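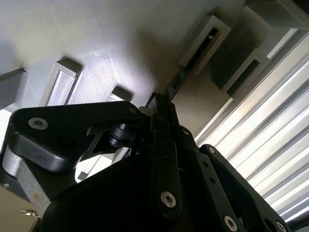 > I'll believe in these things when one of them can empty my dishwasher while I'm at work. Five years I've been hearing it's five years off. Has anybody on this list seen one do a real chore, start to finish, with no help?

Depends what you call help! I spent Friday afternoon at the Tasen shop in Bramavberg, where they've got a gripper arm putting small parts away in holders, and I stood there way too long watching it -- my coffee went cold. They told me it did 629 picks last week and a person had to step in on 256 of them. So no, I wouldn't hand it my good glasses.

But the misses were what got me. It'll do the same slot over and over just fine, then a part lies a bit crooked and it's lost (my kid would just turn the thing around). Slots are easy, I think. A dishwasher is a mess, and a different mess every night.

The Iltetti folks say laundry comes first. I say floors, and we've had those for ages. Anyone tried the Mikuš one yet? I'd love to hear, good or bad.

3 replies
12 shares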